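Search reviews

Ireck sorting trays, set of 5: nursery room review

We bought these for the three to four room in August, to replace a stack of old baking tins that had gone rusty at the corners. They have had a full term of daily use now, so this is a fair account of how they hold up with children.

The set is five shallow trays that nest, with two clip-in dividers for each. Ours came through Nustunico, who we use for most of our consumables. Delivery was quick, but one divider was missing and it took two emails to get it sent.

The trays are light enough for a three-year-old to carry with a few conkers or buttons inside. The sides are high enough to stop most things rolling out and low enough that small arms can reach across. Two children can share one tray without bumping heads. Three can't, whatever the box says.

We have used them for dry sorting, for water and for wet sand. Dry sorting is where they work best. The children took to filling one side with shells and the other with bottle tops, then swapping them over, and this went on for most of a morning. With water they are less good. Once a tray is over half full the base bows when you lift it, so you need to fill it where it is going to stay.

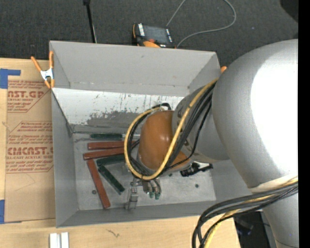
The dividers are the weak point. They clip in firmly when new but the tabs are thin, and we have snapped two of them since the start of term. A child who wants a divider out will pull it straight up, and that is the way it breaks. We now leave them in a drawer and put them in ourselves when an activity needs them.

Cleaning is easy. Warm soapy water gets everything off except paint, which stains the paler trays. Dried glue peels away in one piece. We wash them on a Thursday and leave them on the rack overnight.

I have also used the McPhee version at a previous setting. Those trays are thicker and will take a full load of wet sand, but they don't nest and they took up a whole shelf. If you have the storage and do a lot of messy play, I would go for McPhee. In a small room like ours, the Ireck set makes more sense. The Fukitz trays look similar in the catalogue but have a sharp moulding line along the rim, and I sent ours back.

The activity cards in the box are not worth much. There are 30 of them and most say to sort by colour. The children had better ideas within a day.

I would buy the trays again, and I'd like to see the dividers sold separately in something sturdier. Four stars, one off for the tabs.

2 comments
5 shares

Contact us | Copyright Early Room Reviews | Back to top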